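Bring back the boring bathroom

I've been in a lot of restaurant bathrooms this year, and I have opinions. My friend Renu Bajpai says I should write them down so I'll stop sharing them over dinner. Fine, Renu!
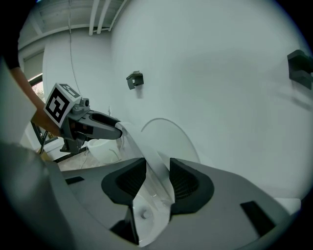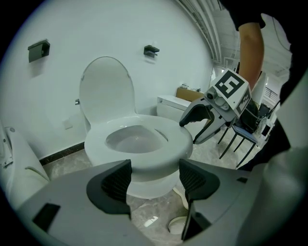
My complaint is with bathrooms that want to be an experience. You know the kind: black walls, one candle, a sink shaped like a salad bowl and a faucet you have to wave at like you're hailing a cab. I went to a place called Skosero in April (great dumplings, by the way) and spent so long hunting for the flush that my soup got a skin on it. Give me a white toilet against a white wall any day. I'll even allow a bit of show underfoot, and gray marble-patterned flooring is plenty of show for me. I can find everything, I can see what I'm doing, and I'm back at the table before the bread's gone.

Kaan Akgül, who designs these rooms for a living, tells me people remember a dramatic bathroom. Sure they do! I remember the one with 81 tiny mirrors on the ceiling, and I'd pay good money to forget it. I also remember three doors with no words on them, just drawings of birds, and standing there wondering which bird I was.

Spend the money on a decent lock and a hook for my coat. A hook! I've held my purse in my teeth in some very expensive places, and I'm too old for it.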